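Ticket 585: Dishwasher stops partway, shows E4, beeps until someone gives in
Product: Vesteo dishwasher, 60 cm, integrated
Raised by: Radek Procházka, Flat 2
Handled by: Trolham Appliance Support
Status: Closed (customer may reopen, and has said so)

Customer's report

The machine starts, fills, makes its usual noises for a while and then stops with E4 on the display. After that it beeps. It beeps in groups of three with a pause in between, long enough for you to think it has finished. I have switched it off and on again, as the manual suggests, and as I imagine you are about to suggest.

The manual lists E1, E2, E3 and E5. I would like to know what happened to E4.

We bought it in November. Until last week it was the least interesting thing in the kitchen and I was very happy with it.

Support, first reply

Hello Radek, thanks for getting in touch. Sorry about the beeping. Please could you switch the machine off at the wall for ten minutes and then try again?

E4 was left out of the printed manual. It means water in the base tray, where the float switch sits. The corrected manual is on our site under Downloads.

Customer

Ten minutes observed. E4 returned, refreshed.

I found the corrected manual. For E4 it says "Contact support". I feel we have both done our part there.

Support

Fair point. Let's do it properly. Please work through the steps below in order and write a line or two after each one. You'll need a torch, a towel and a crosshead screwdriver.

Step 1. Turn off the power and close the water valve under the sink.

Customer: Done. The valve had not been turned since the Tautahi people fitted the kitchen and it put up a fight. Everything under the sink is now on the floor, including a bottle of Dundomo floor polish I don't remember buying. We have carpet.

Step 2. Take out the lower basket and clean the filter. It twists out anticlockwise.

Customer: Done. Found a pea, a label from a jar and the small plastic foot off the basket that I had accused my brother-in-law of losing. He has been told. Filter rinsed and put back. It clicks, which I take to be good.

Step 3. Empty the cutlery basket and look at the bottom of it. Anything long and thin can poke through the mesh and catch the lower spray arm. When the arm can't turn, it throws water at one spot on the door and some of it gets past the seal.

Customer: Emptied on to the kitchen table. Most of it was respectable. I've kept the long thin suspects and one spoon out on the tablecloth for you. The sticks are as slim as you'd fear, and I went back and tried one in the basket: it goes straight through the mesh and keeps going.
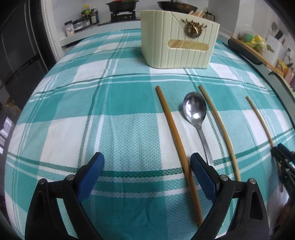
Step 4. Spin the lower spray arm by hand. It should make a full turn without touching anything.

Customer: With the basket empty it spins freely. With one stick standing in the basket, it goes half a turn and stops with a small tock. I have heard that tock every evening for a week and thought it was the neighbours.

Step 5. Remove the kickplate (two screws) and look in the base tray with the torch.

Customer: There is water in it. Not a lot, a saucer's worth. The float is sitting up on it looking pleased with itself. One of the two screws has rolled under the fridge and I consider it gone.

Step 6. Soak up the water with the towel and check that the float drops. Leave the kickplate off, turn the water and power back on and run the quick wash with the machine empty.

Customer: Float dropped. Quick wash ran to the end. No E4, tray dry. It still beeps when it finishes, but in a tone I can live with.

Support

Great news. Run a normal load tonight with anything long and thin lying flat in the top basket, then check the tray again in the morning. If it's dry, the kickplate can go back on. A spare screw is part 119 on the Vesteo list, and we'll post one to you free.

Customer, next morning, 7.40

Tray dry. Full load, pans and all. Kickplate is on with one screw and leans slightly to the left.

Please put E4 in the manual. It could go between E3 and E5.

Support

Passed on to the people who do the manuals. Screw is in the post. Closing the ticket.

Customer

Screw arrived. Found the other one the same afternoon.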